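Tabletop cell rules: setting up and shutting down a block run

Rewritten in February after the Minero job. Short version of what we do at Neltincombe. Print it, tape it up near the stop button.

Before power

Read the risk assessment for the task you're running. Not last month's. If the tool changed, it's a new assessment, even for a swap that takes five minutes.

Stop button within arm's reach of wherever you'll stand. Press it once with the arm enabled but still. Arm drops out? Good. Reset, carry on. If it doesn't, tag the cell and go find Hòa Lâm.

Check the clamp at the wrist by hand. Then check the bolts with the driver. Levers work loose, we had one slip 2 mm in a shift and every pick after it was off.

Laying out the work

Board flat, pushed square to the rows of holes in the table. Wipe it first. Sawdust under a block is enough to tip it.

Blocks go down with the arm stopped. Always. Reaching in between moves is how people get pinched, doesnt matter how slow it's going.

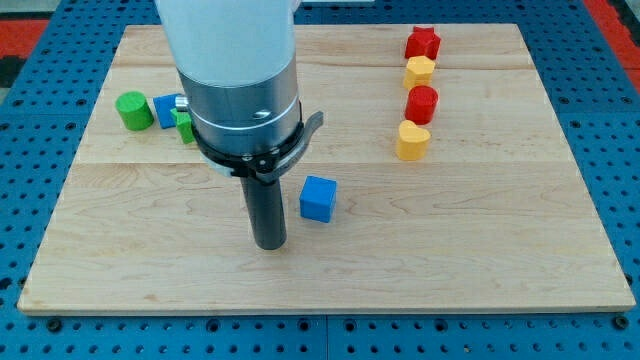 Leave open wood on the side you approach from. Tight groups are fine for a sorting test but not for a first run. Start with one block off by itself, get that pick clean, then move on to the crowded stuff.

Teaching the points

Speed cap is 50 mm/s while anyone is teaching. The pendant stays in your hand, not on the table.

Come down straight. Stop above the surface, look from the side, then step down in small jogs. Save the height under the board's name (ours is DALLETTI-261) becuase boards aren't all the same thickness and a borrowed height will put the tool into the wood.

First run

Dry run with the tool kept high. Then one real cycle at low speed, finger on the stop. Then full program, still low.

Log the program name, tool, board, who ran it. Log near misses too. Kamolrat sheet, line 83, free text, two sentences is plenty.

Shutting down

Park the arm clear of the board. Power off at the cabinet. Blocks back in the bin by shape. Friday crew also wipes the pendant and charges the spare.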